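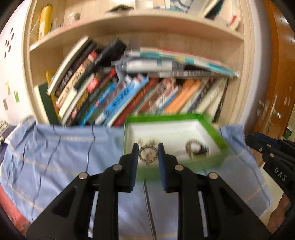 Chapter 4

Layering and Noise in Home-Recorded Electronic Music

4.1 Scope of the chapter

Chapter 3 dealt with the capture of single sources. The present chapter deals with what happens when many such sources are placed on top of one another, as they are in drone, ambient and noise recordings. The reader should already be able to set input gain, read a peak meter and export a stereo file at the session's own sample rate. Readers who skipped the section on gain staging should go back to it before starting the exercises.

The term "layer" is used for any recorded or generated part that runs for more than half the length of a piece. A shorter part is called an "event." The distinction matters in mixing. Layers compete with each other for the whole duration of the work and have to be fitted together by frequency. Events compete only briefly, and a level change is often enough.

4.2 Noise as material

Noise enters a recording in two ways. Residual noise comes from the equipment: preamplifier hiss, mains hum, tape hiss, the fan of a computer in the same room. Composed noise is put there on purpose. A listener may be unable to tell the two apart, but the person mixing must, for residual noise adds up with every layer and composed noise is set once.

When two unrelated noise sources of equal level are summed, the combined level rises by 3 dB. Doubling the number again adds another 3 dB. A session of 16 layers, each with the same hiss, therefore carries a noise floor 12 dB above that of a single layer. In a loud piece this passes without notice. In a quiet piece it becomes the loudest thing in the room during the pauses.

White noise has equal power per hertz and sounds bright. Pink noise has equal power per octave and sounds more even to most ears. Brown noise falls by 6 dB per octave and is heard mainly as a low rumble. All three are available in ordinary software synthesizers, and all three can be shaped further with the filters described in Section 4.5.

4.3 The working example

The examples in this chapter are taken from one piece, "Clolell," by the duo Trollavia. The piece was recorded in October in a spare bedroom and mixed by Teresa Ó Ceallaigh, who kept a written log of every change. Extracts from the log are printed in the margins of Sections 4.4 to 4.7. The finished piece lasts 318 seconds and has four layers:

Layer A: a sustained organ chord, played by hand and recorded in one pass.
Layer B: pink noise through a slow band-pass filter.
Layer C: a bass tone with a small amount of pitch drift.
Layer D: a room recording, played back at half speed.

The first mix placed all four layers at the same peak level. The log describes the result as "thick and flat, no front or back." Layer D masked the upper part of the organ chord, and Layers A and C collided below 200 Hz. The second mix corrected the low end with a high-pass filter on Layer A. The remaining problems are taken up one at a time in the sections that follow.

4.4 Peak level and perceived loudness

A peak meter shows the highest instantaneous value of a signal. It says little about how loud the signal will seem. A steady band of noise and a plucked string may reach the same peak, yet the noise will usually be heard as louder, as its average level is much higher. Matching layers by peak level alone was the main fault in the first mix of "Clolell."

Before reading further, load the four files into a new session with every fader at zero. Play the piece from start to finish without making changes. Write down the time of each point at which a layer can no longer be heard separately, and keep the list for use in Exercise 4.2.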